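Robots at Kinby: who does the boring part?

Have you ever done the same tiny job 408 times in one day? I haven't, and I'd get pretty grumpy! At Kinby, people used to put little gears in place by hand, all day long. Now robot arms are learning that part.

So what do the people do? Plenty! They check the gears, fix the arms when they get stuck, and show them new jobs. Some went to class for seven weeks to learn how. Not everybody was happy about it – learning a new job can be scary, and a few people miss the old one.

A robot arm has fingers too, only they're black and pointed, and it has to get them right up close to each gear.
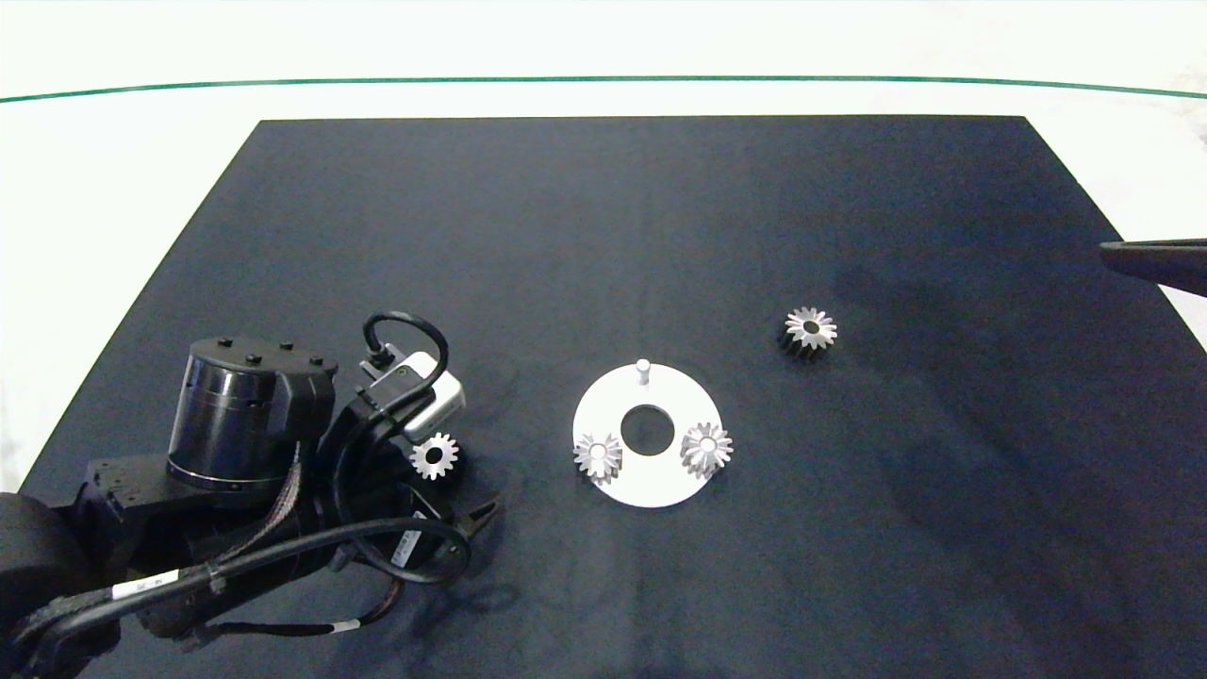
Mosquera told me that her hands don't ache at night anymore, but she does miss chatting across the table while she worked. Now she has to walk over to the next room to do it.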